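# Notes for the Teno talk - keeping the hand grippers alive

Slides 1 to 3 are the title, who we are and the parts drawing. Keep it under two minutes. Most of the room will have used the grippers and won't need the tour.

**Slide 4 - what wears**

Start with the pads. They are the only part that touches anything, and they go first. We change ours every 200 hours of handling. Before that we waited until somebody complained, and by then the ridges were polished flat and foil packets were sliding out of the grip.

Pads are swapped in pairs, left and right together. Aroha Doolan tried single swaps at Bisevach in March and the new pad did all the holding. The object twisted towards the old one each time the jaws closed.

**Slide 5 - the bolts**

One bolt per finger arm. Check by hand at the start of the day, then with the driver. If it turns at all, take it out, clean the thread and refit. Don't just nip it up. A loose arm feels like a soft pad, and we threw away a good set of pads at Munum before we worked that out.

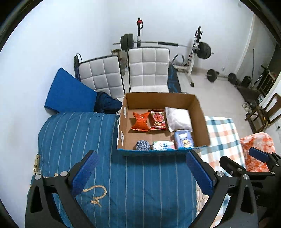 Once the bolts are done, open and close the jaws ten times with nothing between them and watch the tips. They should meet along the full face. If they touch at the front first, the arm has been refitted at a slight angle - back off, square it up, start again.

**Slide 6 - the pick check**

After any pad or bolt work we do a short run with mixed items before the tool goes back on the shelf. Use something crinkly, something soft and something with hard corners. Yarn is a good one because it catches on a torn pad edge. Lift, hold for a count of five, put down, and note any slip on the card.

Say here: do both tools of a pair, even if only one was worked on. People skip the second one.

**Slide 7 - the log**

Show the page from the Oksanen book. Columns are tool number, pads, bolts, jaw close, pick check, initials. Tool 52 is the one to point at. It had 182 hours on its pads and failed the pick check early, and the entry above shows it had been wiped with solvent the day before. Solvent hardens the surface. Damp cloth only, then leave to dry with the jaws open.

**Slide 8 - spares**

Keep two full sets of pads and a handful of bolts with each pair of tools, in the same case. Mixed bags of old and new pads are how worn ones get refitted.

If there's time, pass the worn pad and the new one round. Ask for them back.

Likely questions: can you turn a pad round and use the other end? (No, the ridges only run true one way.) Does grease help the jaws? (A little on the slide, none near the fingers.)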